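How Does a Robot Learn to Pick Things Up?

When you grab a toy, you don't think about it much. Your eyes find it, your hand opens, and your fingers squeeze just enough. You learned this as a baby by trying a lot. Robots can learn by trying too, but they usually need some help to get started.

Catinca Neagu and Thiện Kiều work on a robot project called Wirnton. They wanted to know how many times a person has to show a robot a job before the robot can do it alone.

First, a person moves the robot's arm and closes its gripper around an object. A gripper is the robot's hand. It has two fingers. While this goes on, a small camera near the gripper records what is in front of it, and a computer saves how the arm moved. One complete try is called a demonstration.

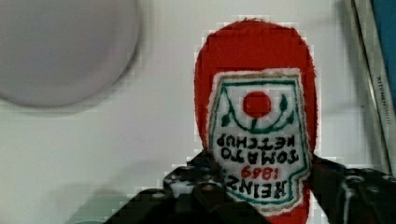

Soft toys are harder to hold than they look. A block keeps its shape when you squeeze it. A plush toy bends and squashes, so it can slip or turn. It can also end up upside down, and then a computer may not know it is the same toy. You would know right away, but a computer has to see a toy many different ways before it can tell.

The team recorded 2,108 demonstrations. Then a computer program studied them and looked for patterns. This part is called training. After training, the robot had to work without a person moving it.

To make the test fair, the team trained the robot three times. The first time it got only 60 demonstrations. The second time it got 1,000, and the third time it got all of them. Each time, it had to pick up the same 6 objects.

With 60 demonstrations, the robot often closed its fingers too early and caught only air. With 1,000 it did much better. With all of them it was a little better again, but the second jump was smaller than the first.

Scientists call this "diminishing returns." It means that each extra bit of practice helps less than the bit before. You may have noticed it when learning to ride a bike.

Next the team wants to try objects the robot has never seen before.

Words to know
Gripper: the part of a robot that holds things.
Demonstration: one example of a job, shown to the robot.
Training: when a computer program learns from examples.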